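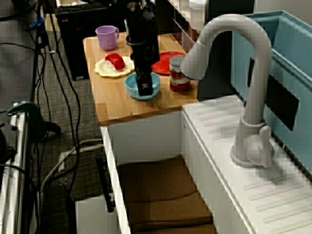 The Case for a Longer Software Commitment on Mid-Priced Phones

Buyers of mid-priced phones are asked to compare screens, cameras and batteries. They are seldom given a plain statement of how long the device will receive security updates. In our view that statement belongs on the front of the box, next to the price.

The Kozma 12, introduced in April, illustrates the problem. It weighs 185 grams, charges quickly and is well made. Its maker, Lernach, promises "regular updates" and gives no end date. Naserden, which sells a comparable model at a similar price, names the month in which support will stop. A shopper standing in a store can plan around the second promise and can do very little with the first.

Manufacturers reply that long support is expensive, and the point deserves a fair hearing. Benedito Meireles, who managed firmware at Janer for several years, has argued that each additional year requires fresh testing with every carrier. We accept that the cost is real. It is also a cost that owners already bear when a working handset must be replaced early - often by people who chose a cheaper model in order to avoid that expense.

A reader survey conducted by this publication drew 2654 responses. Some 70 percent of those who replied did not know whether their current phone was still supported. Gleice Dantas, who compiled the results, noted that many had looked for the answer in the settings menu and found only the date of the last update.

We do not ask for a single period fixed by law. A low-cost phone may reasonably be supported for less time than a flagship. The date should be printed, it should be counted from the last day of sale, and it should not be shortened afterward. Until Lernach publishes one for the Kozma 12, we will leave that model off our list of recommended phones.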